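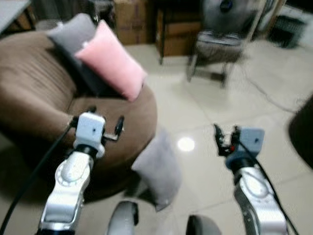

Round chair with cushions.

Kravets Baking and Fermentation Project
Progress report to the Clovar Fund, second period
Prepared by Philomena Phelan, project lead

1. Where we are

The project set out to make small batches of bread and beer using methods worked out from burnt residues on pottery from the Pirkora site, and to compare the crusts and dregs we produce with the ancient ones. At the end of the first period we had a working oven and no usable results. We now have a full set of bread samples and half a set of beer samples. The bread work is on schedule. The beer work is behind by one round of brewing, for the reasons given in section 3.

Spending is within the grant. We have moved a small sum from travel to laboratory costs, as agreed with the Fund by email in May.

2. Bread

Fedir Lytvynenko ran the baking. He made 54 loaves in the clay oven, using emmer, barley and mixtures of the two, some raised with a sour starter and some left flat. Each was baked on a copy of one of the Pirkora dishes. Scrapings were taken from every dish once it had cooled, and the dishes were not washed between loaves of the same recipe.

The barley loaves gave us the most trouble. They stuck, and two of the dishes cracked when the crust was prised off. Fedir changed to a coarser grind and dusted the dishes with bran, and the later loaves came away in one piece. Bran fragments do appear in the ancient crusts, so we think the change is defensible, but we have kept the scrapings from before and after it in separate boxes and will report on them separately.

The starter was kept going throughout by Ihor Moroz. It was lost once, when the store heater failed overnight, and was restarted from a dried portion.

3. Beer

We planned 20 brews and have finished half of them. The delay came from the malt. Our first barley was malted on the floor of the old dairy, where it was too warm, and it went mouldy before it could be dried. We threw it out and bought fresh grain. The second lot was spread more thinly and turned morning and evening, and it dried well.

All the brews so far have been fermented in unglazed jars with a loose cloth cover. Most soured within a few days. The residue left in the jars is a thin grey film with a good deal of starch in it, and under the microscope a fair amount of that starch is pitted and swollen in the way malted and mashed grain should be. Khrystyna Boiko has started to compare it with the film from the Pirkora jars. Her early view is that three of the ancient jars are a reasonable match, and that a fourth, which had been listed as a beer jar, more likely held porridge.

The remaining brews will include hawthorn and rowan berries, as both turned up in the soil samples from the same pit.

4. Laboratory work

Khrystyna has now counted and photographed 2373 starch grains from the ancient and modern material together. The counting is slow — a slide with a lot of charring can take a whole day — and it is the part of the project most likely to run over. Dalia Abdel Hamid has begun checking one slide in every ten without seeing the first set of results. The two counts agree well for bread. They agree less well for beer, mainly over which grains should be called damaged. They have written a one-page guide with pictures and will recount the slides in question.

All records have been moved into Kundex, which replaces the three spreadsheets we used before. The photographs still have to be linked to the slide numbers.

5. Public work

We held an open baking day at the site hut, and 290 people came. The queue for flatbread was longer than we could manage with one oven, and we ran out of emmer flour by two o'clock. Next time we will bring a second griddle and put the talk on before the baking. Dalia has also taken a short session on ancient grains to two primary schools. No beer has been offered to the public and none will be.

6. Next period

Finish the remaining brews.
Recount the disputed beer slides.
Link the photographs in Kundex.
Fire four new dishes to replace the cracked and worn ones.
Draft the bread paper (Boiko and Lytvynenko).

7. Request to the Fund

We ask for leave to carry the unspent part of the materials budget into the next period, to cover the late brews. We are not asking for any more money. A budget sheet is attached, and Philomena can answer questions on any line of it.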